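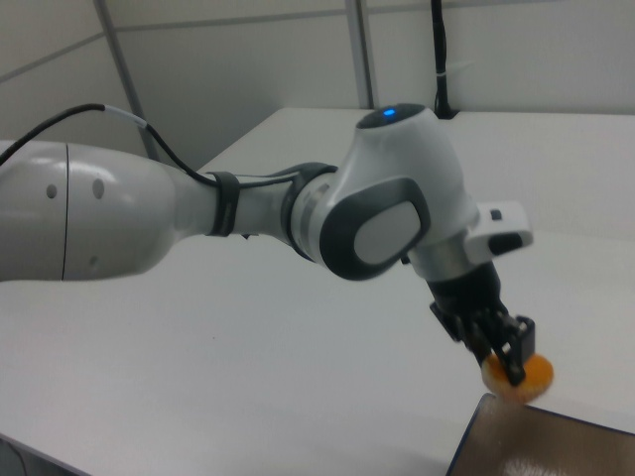 Slide 1. The arm over the bench, gripper closed on the orange piece, tray at bottom right.

Notes for the December talk
Ifeoma Ezeani

Leave the first slide up while people find seats. Start when the door is shut.

Say hello, say who I am. I run the after-hours robotics club at Stusovlow with Brodie Cartwright. We've had the arm for two terms. Most of the people who did the work are in the second row, so questions about code should go to them and I'll say so at the start.

What the project is. The club was asked to pick one job and get the arm to do it over and over without a person stepping in. We picked moving small round things between the table and a tray. The members wanted something that looked like kitchen work. Murray Tautahi wanted chess and was outvoted, and he has asked me to mention that.

Point at the gripper. Two fingers, squared tips, and they move parallel to each other. They're fine on a block. On anything round or soft you have to think about where the tips land and how far they close. The first month was mostly this. Too wide and the piece drops on the way over. Too tight and it gets squashed or shoots out sideways. Coralie Tautahi wrote the closing routine we use now. It closes in small steps and stops when the motor starts to work harder. She can explain the threshold better than I can.

Point at the tray. It has a raised rim, and the rim caused more trouble than the picking up. If the arm comes in low it clips the edge. If it comes in high the piece falls too far. We ended up with a fixed point above the rim that every move has to pass through. Slower, but it stopped the knocks.

The tray is also shiny, and that matters for the next part – don't rush it.

Finding the piece. Lorraine Rakena did the vision side. Orange on a white table is about as easy as it gets, and we chose it for that. Dark brown with a reflection across it is harder. Her first version kept finding things in the tray that weren't there. She fixed it by ignoring very bright patches and by turning off the lamp nearest the bench. Both of those count as engineering. Pause here, the members like this bit.

The software. We named our control program Skiria. It's a set of Python scripts and a settings file. Ternar is the logging part, and it writes down every attempt with the time, the start position, the gripper width at the end and whether the piece was dropped. Members took turns checking the log against what they'd seen.

Numbers (next slide, the table). We set a target of 3,000 logged attempts by the end of term and got to 3,368. In the last full session there were 51 attempts and 2 drops. Say clearly that this was one session with one kind of piece, on a good day. Brodie will raise an eyebrow if I leave that out.

What went wrong. Keep this short, but don't skip it.
– We changed the gripper settings and the vision settings in the same week and couldn't tell which had helped. Had to put one back and start again.
– The table got nudged and all the saved positions were off. There is tape on the floor now.
– Two versions of the settings file, both called final.

How the club runs. Groups of three: one on the keyboard, one by the stop button, one writing things down. They swap every twenty minutes. Whoever is on the stop button doesn't talk to anybody. We had complaints about that rule at first and none lately.

If someone asks about cost: the arm is on loan through the Sutcliffe scheme until summer. I don't have the purchase price and shouldn't guess.

If someone asks about age: youngest member is in Year 9. No coding needed to join.

Next term. Mixed pieces, different sizes, and a second tray so the arm has to sort. Coralie wants to try softer finger pads. Murray has put chess on the list again.

Hand over to Lorraine for the short demo of the vision screen. She needs the laptop on the left, so unplug mine first. Questions after her, ten minutes, then tea.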